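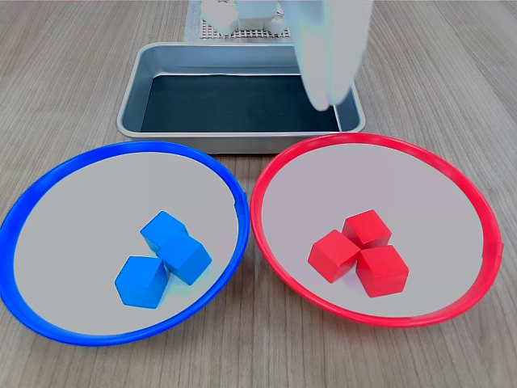
Trying out two grippers on the kitchen table

If you are choosing between grippers for a small arm, do use the same job for each, or you'll only be comparing moods. Mine is sorting: red cubes to the red-rimmed dish, blue to the blue, with a metal baking-type tray behind. Tape down anything that slides - I learned that from Flora Paterson, who is far tidier than I am.

Line the tray with something dark and dull. Bare metal throws glare back at the camera, and you can spend a whole August evening blaming the fingers for it.
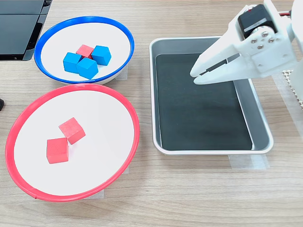

Give each gripper 23 tries and write down every one, even the silly ones. A cube of the wrong colour in a dish counts as a miss, however nicely it was set down. The Zundton fingers I tried are slimmer and manage a tight cluster better, while the Pimentel pair hold on more firmly but nudge the neighbours.
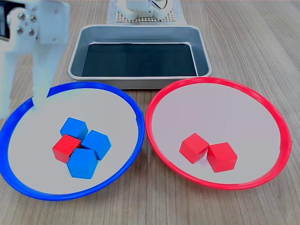

Turn a cube or two on the diagonal before each run, as square-on ones flatter any gripper. And let the motor rest between sets, with a cup of tea for yourself while you're at it!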